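Skallard collects shirt-folding examples among the beds of a furniture showroom

LULTVILLE, May 25, 2023 – The company Skallard has started to collect examples of household work for a learning system, and it does so in a furniture showroom in Lultville. The first task on the list is the handling of clothes on a bed: spreading a shirt, pulling it straight, folding it and putting it to the side.

The work is done by people who carry a gripper in the hand. The gripper has two fingers and a camera, and the person closes the fingers on the cloth in the same way as a robot would later have to do it. Every attempt is saved as one example, with the video and the movement of the tool together. The learning system, which has the name Tratari, is then trained on these recordings.

Until now the project has 719 examples which were accepted. Another 468 are waiting for review. The company wants to reach 1,000 accepted examples of shirts before it goes on to towels and bed linen, and this is planned for November.

Idrisa Urio, who leads the collection, explained that clothes are a difficult subject for a machine. A cup keeps its form when it is lifted, but a shirt has a new form after each touch. For this reason the team does not ask for perfect folding. An attempt in which the sleeve slips out of the fingers and must be taken again is also kept, if the person finishes the task.

"We had at first the rule that only clean attempts count," Urio said. "Then the system did not know what to do after a mistake, so we changed the rule."

The showroom was chosen for its many beds and for its light, which is different from one corner to the next. In the earlier room of Skallard there was one table and one lamp, and the system learned to fold quite well on exactly that table. When the table was moved to the window, the results became worse.
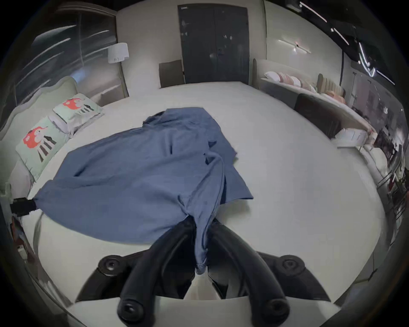

Eskildsen would prefer that more of the examples come from ordinary homes. A showroom bed is always made, the remark goes, and at home the shirt lies between a blanket, a book and yesterday's socks. A system that has seen only smooth sheets may have trouble in such a bedroom, and it would be better to find this out early than after the training.

Urio agrees with a part of this. Homes are planned for the second stage, but there the permission of every person in the household is needed, and the preparation takes more time. In the showroom one agreement was enough, and the collectors can change from one bed to another in a few minutes.

Each collector works in blocks of 50 attempts and then has a break. The hand becomes tired from the tool, and tired people begin to pull the cloth faster, which the reviewers notice in the video. Before each attempt the shirt is dropped on the bed from a new height or direction – a collector is not allowed to arrange it first.

The review is made by two persons who did not record the example. They look if the cloth stays visible to the camera and if the start and the end are marked correctly. When they have different opinions, the example goes to Urio.

Skallard has not decided if the recordings will be given to other groups. A first test with a robot arm is planned after the shirt examples are complete, on the same beds and with shirts that were not used in the collection.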